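Thread on the push hands weekend in Zukbridge, for people who asked.
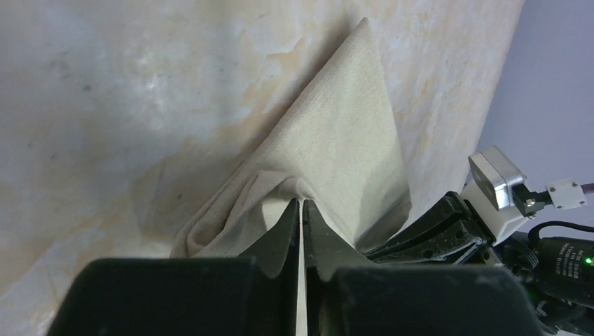
Cream cloth, gathered at the base.

1/ Anoma Gamage taught both mornings. Mostly fixed step, single hand first, then double. She kept stopping pairs who were leaning.

2/ About 70 people signed up, which is more than the hall on Trament Street likes. We split into 2 groups and swapped after lunch.

3/ Pranab Sarkar took the afternoon standing practice. 5 postures, held longer than I wanted. My shoulders were up the whole time and he told me so.

4/ Best correction I got: let the elbow sink before you turn the waist. I had been doing it backward for years.

5/ Partner drills with people from the Lumbantobing school. They are lighter on contact than we are. I got moved a lot.

6/ The next one is in December, same hall. Beginners can come if they know the opening section of the form. Bring flat shoes.

7/ Anoma's notes on the four basic energies are being typed up. I'll add them to this thread when I have them.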